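Search products Enter keyword or part no. Go

Proston two-arm demonstration unit

Posted February 2021 by Gonçalo Nogueira

The Proston is a two-arm robot for household and light stockroom tasks. Visitors to the Pimeslow open day can see it run in simulation and then try the controls themselves. Each session lasts 50 minutes and takes up to 20 people. The order code for the demonstration package is 1713.

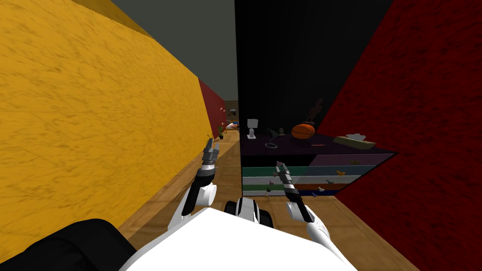 Page last changed: February, A. Valente

The simulated drawer task is set in a narrow passage with a plank floor. One gripper reaches for the front of a cabinet with coloured drawers and small knobs, and the other points down the corridor. The cabinet top carries a lamp, a basketball and other small objects, so the arms have to work below them.

The package includes the Brova control software, 3 operator licences and the drawer task. Further rooms can be ordered separately. A computer is not supplied.

Arnaldo Valente runs the sessions at the Cardoso showroom. Places must be booked in advance, and groups should give their numbers when booking. Prices are on request.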